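Packing and Bagging
Handout 3: The standing bag, glass, and soft goods

Course: Household Goods Handling, first term
Bring this handout to the bench session. The reading from Handout 2 (folding) is assumed.

What this handout covers

Last time we worked with boxes. A box has walls that hold themselves up, a flat floor, and a lid, and most of the rules for packing one come from those facts. A paper bag has a flat floor too, but the walls only stand as long as nothing pushes them over, and there is no lid. It also has to be carried, usually by one person, usually with something in the other hand. So the order of work is different, and so is the choice of what goes in.

The goods for this unit are a glass bottle, a folded cloth, and a blanket. They were picked because most household packing comes down to some mix of the three: something hard that can break, something flat that keeps its shape, and something bulky that doesn't.

Terms

Mouth. The open top of the bag. The rim is the edge of the mouth.
Floor. The glued bottom panel. On a block-bottom bag it is a rectangle.
Gusset. The pleated side that lets the bag fold flat.
Lining. Any inner layer of a different material or color from the outer paper.
Front flap. A part of the front panel folded outward and down over itself. It gives a lower edge to pass things across.
Soft goods. Anything textile: clothing, towels, bedding, cloths.
Void. Space inside the bag that isn't filled. Some void is fine. Void beside glass isn't.

1. Opening and standing the bag

Open the bag fully before anything else is brought to the table. Put a hand inside, spread the fingers, and push the floor down until it is flat. Run a thumb along each bottom fold. If the bag rocks when you let go, the floor isn't down yet.

Next, decide what to do with the rim. There are two usual choices. You can leave it straight, which gives you the full height, or you can fold part of it outward, which costs some height and makes the mouth stiffer and easier to reach into. A folded front flap is a fair middle course. The back and sides keep their height and the front edge is low enough that you don't have to lift a heavy item over it.

If the bag has a lining, check that it hasn't come away from the outer paper near the rim. A loose lining catches on whatever you put in. Bottle bases are the worst for this, then buckles, then zipper pulls.

Mark the place where the bag stands if you will be packing more than one. A small piece of tape at each corner is enough. The second bag goes back on the same marks and everything else on the table can stay where it was. In the bench session you will pack three bags in a row and you will want the marks by the second.

2. Laying out the table

Keep the bag near the middle of the table with its open side toward you. Soft goods go to the back. They don't roll, they don't mind being leaned on, and you can reach over the bag for them. Glass should not be set near an edge. If you have only one bottle, leave it at the back against the soft goods until it is wanted.

Clear away anything that isn't going into the bag. Students often leave scissors and the tape roll on the table, and sooner or later one of them goes in with the cloths.

The surface itself matters a little. On a polished table a paper bag slides when you push against it, and you end up packing with one hand and holding with the other. A damp cloth under the bag fixes the sliding but softens the floor. Use a dry rubber mat.

3. Handling the bottle

Decide before you lift it which way up the bottle is going to travel. A bottle with anything in it travels upright, always. An empty one can travel upright or on its side, and sometimes neck down, if the soft goods around it are deep enough to hold the neck.

Hold a bottle by the body when you are placing it and by the neck only when you are lifting it a short way. The neck is narrow and gives a sure grip, but the weight swings below your hand and the base is what hits things. Going into a paper bag, a swinging base will meet the rim, and either the rim tears or the bag goes over.

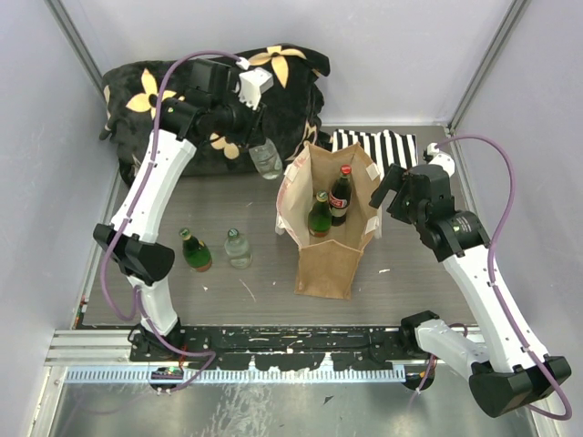 Lower it all the way. The last inch is where most people let go, on the idea that the bottle is as good as down. With a bare floor under it that small drop is enough to split an old bag along the bottom glue line, and if there is already glass in the bag it can chip what's there. Keep hold until you feel the base settle, then open your hand and draw it straight up without brushing the neck.

Clear glass is harder to place than colored glass. You see through it to whatever is behind, and it is easy to misjudge where the edge is. When you work with clear bottles, look at the base and at the rim of the bag, and ignore the middle. Good side light helps.

4. Folded cloths

A folded cloth is the most useful item on the table. It can go flat on the floor of the bag as a pad, stand on edge between two hard things, or lie on top to close the void under the rim. Keep at least one back until you know where it is needed.

Pick up a folded cloth from underneath, with the fold facing you. If you take it by the top layer it comes open and you will have to fold it again. Stripes make this easier to learn, and that's the reason our practice cloths have them: when the stripes are straight the fold is square, and when they wander you can see how far off you are. Plain cloths hide a bad fold until it is in the bag and the stack leans.

For lining the floor, fold the cloth to the size of the floor panel or slightly under. A cloth that is too big rides up the sides and takes room from the bottle. A cloth that is much too small slides into one corner during carrying and leaves the rest bare.

Standing a cloth on edge works best with a stiff weave. The Jilten cotton cloths in the storeroom will stand. The older Endine ones have been washed too many times and won't — use them as floor pads.

5. Blankets

Fleece is light for its size and full of air. Left in a heap, a throw blanket takes up more of the table than anything else in the unit, and it looks as though it can't possibly fit. Press it before you judge. Fold it in half the long way, in half again, then roll it firmly from one end, kneeling on it if you have to. Hold the roll for a slow count of three and let go. It will swell back a little, and the size it stops at is its packing size.

A crumpled blanket isn't always wrong. For filling void around something hard, crumpled fleece is better than folded, as it pushes out evenly and takes the shape of the space. A folded blanket leaves corners. If the blanket is the main thing being packed, fold it. If it is there to protect the glass, stuff it.

Large prints, such as flowers, are handy as a guide. Find one motif near a corner and one near the opposite corner and bring them together, and the halves will be close enough to even. Don't spend longer on it than that. Fleece has no crease memory and nobody is going to inspect the edges.

Two cautions. Fleece picks up every crumb and paper scrap on the table, so wipe down first. It also clings in dry weather, and a bag with a loose lining can be lifted clean off its marks when you pull a blanket back out. Put a hand on the rim whenever you take fleece out of a bag.

6. Order of packing

For the mixed load in this unit, the standard order is:

Cloth to the floor, folded to size.
Bottle onto the cloth, against the back panel.
Blanket around the bottle, front first and then the sides.
Any remaining cloth across the top, tucked below the rim.

The bottle goes to the back so that the front flap stays light. With the weight at the front, a bag with a lowered edge tips forward as soon as it is lifted.

Unpacking is the same list from the bottom up. Don't pull the bottle out through the blanket. Take the blanket out first even if it seems slower.

You will meet the Tunevska order in the reading, where the blanket is put in first and hollowed out with the fist, and the bottle is lowered into the hollow. It protects well and it is a good method for a wide bag. In a narrow one you can't see the base of the bottle going down, and beginners tend to force it. Learn the standard order first.

7. Common faults

Bag leans to one side after packing. The floor wasn't opened, or the cloth pad has doubled over under the bottle.
Rim torn at the front. Bottle carried too low on the way in.
Bottle can be heard when the bag is moved. Void beside the glass. Take the top cloth off and push fleece down the side with flat fingers.
Blanket rises out of the mouth. It was folded loosely. Take it out and roll it, as pushing down from above only bulges the gussets.
Lining bunched at the bottom. It came away at the rim and was dragged down. Change the bag.

8. For the bench session

Each bench has 17 bags, and they are to be reused until they fail. Fold them flat along the gussets when you finish. The weight limit for our bags is written on the storeroom shelf. An empty practice bottle weighs 300 grams, so you won't come near the limit in this unit, but you should get used to checking.

Pack the mixed load three times. The first time go slowly, with this sheet beside you. The second time work from memory and note where you had to stop. The third time, pack it, carry the bag to the door and back, set it down on its marks, and unpack it. Write down what had moved.

Reading before next time: Kjærgaard packing manual, the chapter on open containers, and the short section on handles if you have time. Handout 4 goes on to bags with more than one bottle.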